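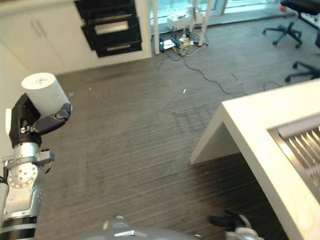

*Photo: Manaia Merrick*

# Ellura plug-in energy monitor: a month of watching the watts

*January 2021*

I've been meaning to get one of these for years. We're on an old meter in a cupboard under the stairs, the kind where you have to move the hoover and kneel on a shoe to read it, and Whitcombe (our supplier) keep writing to say a smart meter is coming "soon". So when the December bill landed and made me say a word I don't usually say before breakfast, I went online and ordered the Ellura.

It cost me £41 with delivery, and that's a lot for something that is basically a plug with a little screen on it. You can get cheaper ones! I had a Plineo before, years back, which did much the same job until the buttons went sticky and it started showing the time in Portuguese. The Ellura is a good bit more solid. It clicks into the wall properly and doesn't droop when you hang a heavy plug off it.

## Setting it up

Setting up took me longer than it should have. The booklet is tiny and the English version is at the back, after everything else. You hold down the Cost button until it blinks, then put in your unit price in pence, one digit at a time, and if you go past the number you wanted you have to go all the way round again. I did this three times. There are slots for two prices, so if you're on a day and night tariff you can put both in, but you do have to tell it the hours yourself and it doesn't know when the clocks change.

The standing charge isn't included anywhere, by the way. I spent an evening wondering why my sums came out lower than the bill before the penny dropped.

## What I found out

Right, the fun part. I went round the house like a woman possessed.

The kettle is terrifying for as long as it's on and then costs next to nothing, because it's only on for a couple of minutes. The telly on standby was hardly worth bothering with either, and I've been going round switching that off at the wall every night since we moved in. I felt a bit daft. My other half felt very pleased with himself.

The old chest freezer in the garage, though – oh dear. I left the monitor on it for a full week so as to get a fair average (it cycles on and off, so a quick reading is no good at all) and it was eating more than the fridge, the telly and my laptop put together. It's full of bread and a turkey crown we never got round to. That freezer's days are numbered.

Then there's the heater. I've been working in the box room since the spring with a fan heater by my feet, and it has two settings, 1000 watts and 2000 watts. I'd been leaving it on high all morning. Seeing the pence tick up on the screen while I answered emails was enough to send me to find a cardigan. I now have it on high for a few minutes first thing, drop it to low, and switch it off by the time I've had my second coffee. If you're on heating oil or gas you'd probably be better off just putting the radiator on, but ours in that room has never got properly warm and the landlord is "looking into it".

## The app

There is an app, called Clirier, and you can link the Ellura to it over the wifi. I'd skip it. It wants an account, it wants your location, and then it draws you a very pretty graph with no numbers up the side. It also lost the connection whenever the microwave was on, which could be our wifi and could be the app, I haven't got the patience to find out. Everything useful is on the screen of the plug itself.

## Niggles

- The screen has no backlight, so behind the freezer you're in there with a torch.
- It forgets the running total if you unplug it for more than a day or so. Write your figures down.
- The beep when you press a button can't be turned off. The dog hates it.
- It's wide, and on a double socket it covers half of the one next door.
- No good for cookers or electric showers, or anything else that's wired in, and those are some of the greedy ones.

## Would I buy it again?

Yes, I think so, though I'd wait for an offer. If you've already got a smart meter with the display in the kitchen you can do a lot of this by switching things on and off and watching the number jump, so you might not need it. For anybody stuck on an old meter like us it's a good buy, and you can lend it out afterwards. Mine's going to my sister's next, she has a hot tub and I can't wait.

Four stars. It loses one for the beep.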